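Bolley Home Support
Ticket status: Open, waiting on customer
Product: Maurya under-sink bin, large
Topic: Fit / sliding / drainage
Submitted in November

Hi there! Long message coming, sorry, but I figured you'd rather have it all in one place than pull it out of me one email at a time.

So I bought two of the large Maurya bins to sort out the bathroom vanity. One lives in the cabinet under the sink and holds the cleaning stuff, and the other was supposed to hold everything that collects on the counter (cups, caps, brushes, the little jars). The cleaning one is great, no complaints, I'd buy it again. The counter one is driving me nuts. Every time I load it up and slide it back under, it stops 3 inches short and the cabinet door won't shut.

What I've tried so far:

First I took everything out and tried it empty. Same thing, stops in the same spot. Then I swapped the two bins, thinking maybe I'd gotten a dud, and the other one stopped there too, so I'm pretty sure the bin itself is okay. I got down with a flashlight and there's a shutoff valve back there that sticks out farther than I remembered. Okay, fine, my plumbing, not your problem.

Next I turned the bin sideways. It goes in! But then the rim catches on the door hinge coming out, and I have to tip the whole thing to get it free, and everything slides into one corner. I did that over and over until I gave up and dumped it all in a pile on the bathroom rug.

After that I decided to forget the cabinet and do the sorting up top by the sink, tilting the bin to see what rolls and what stays put.

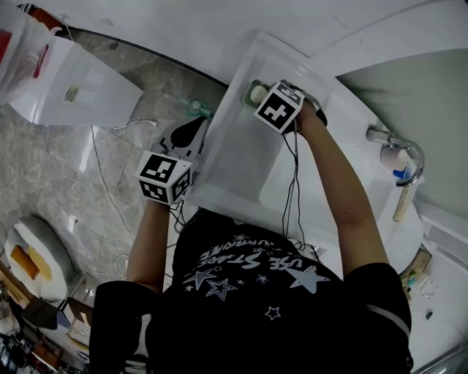
Large bin held at a tilt over the vanity. Faucet, pink cup and blue cap over on the right.

The tilting is where my second question comes from. The floor of the bin is really slick, and anything small and round takes off the second you pick the thing up. I put a folded washcloth in the bottom and that helped for a day, then it got soggy and smelled like a gym bag, so out it went. Paper towels bunch up. I've got a roll of shelf liner from Kundetton, the rubbery kind with the holes, and I cut a piece to fit, but it curls at the rounded corners and won't lie flat no matter how long I leave a shampoo bottle sitting on it.

So, three things I'd love an answer on:

1. Is there a shorter version of the large? The medium is too narrow for what I want, and the website only lists the one length.

2. Do you sell a liner cut for this bin? I saw one in the Zunau set, but I don't want to buy a whole set to get one mat.

3. Would it hurt the bin if I drilled a few small drain holes in the bottom? Stuff goes back in there wet and I end up with a puddle. I'm handy enough with a drill, I just don't want to crack it.

Update, same evening, 9:20 p.m.: I measured properly this time. Front edge of the cabinet to the valve is 46 centimeters (my only tape measure is metric, don't ask). If you can tell me the real outside length of the large, rim included, that'd settle it. The label only gives the inside size.

Update, next morning: tried double-sided tape under the shelf liner corners. Holding so far! I haven't gotten it wet yet, so we'll see. The counter bin is sitting on top of the hamper for now and I keep knocking it with my elbow when I brush my teeth.

I still have the receipt and both labels, and I'm happy to swap one large for something shorter if that's allowed after it's been used. It's been wiped down, no scratches that I can find. Email is best, I don't hear my phone at work.

Thanks so much!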